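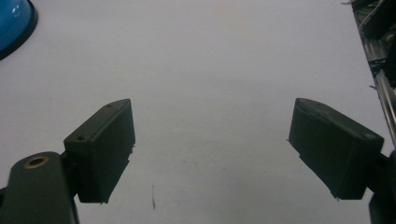
The Lubis Island Games are a multi-sport event held every four years among the towns and outlying districts of the Lubis island group. The organizers describe them as the largest amateur sports gathering in the region, a claim that rests on their own entry figures and has never been checked by an outside body.

Background

The Games grew out of a rowing and track meet between the ports of Pelener and Ikico. Official histories treat that meet as the first edition. Newspapers of the period call it a regatta and mention running races only in passing, so the numbering of later Games is open to dispute. Swimming, volleyball and weightlifting were added over the next four editions.

Hosting

Hosting rights are awarded by the Games council six years ahead. In practice only Pelener and Ikico have a running track of full length, and every edition but one has gone to one of the two. The exception was Didance, which won the rights on the promise of a new stadium. The main stand was still without a roof at the opening ceremony, and weightlifting was moved to a school hall in April, three months before the start.
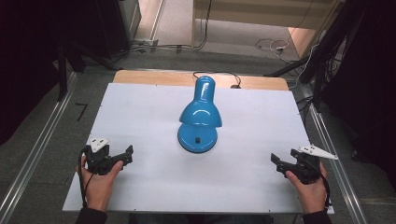 The council's report on the Didance Games called the event a success and gave total attendance as 2,538 for the final day. Ticket records released later by the town showed 1,565 paid admissions. The council has said the gap is made up of athletes, officials and invited guests – an explanation that would require nearly everyone accredited to have sat in the stands at once.

Sports

The current program has 52 medal events in nine sports. Rowing remains the best attended. Several events have been run with only three entries, meaning that every finisher received a medal, and the council has resisted calls to set a minimum field.

Legacy claims

Supporters credit the Games with raising sports participation across the islands. The figure most often quoted is that 83 clubs were founded as a result of the Didance edition. The list behind it includes clubs that already existed and had only registered again under a new name. No count of clubs still active has been published. The stadium is now used mainly for school sports days, and its roof was finished two years after the closing ceremony.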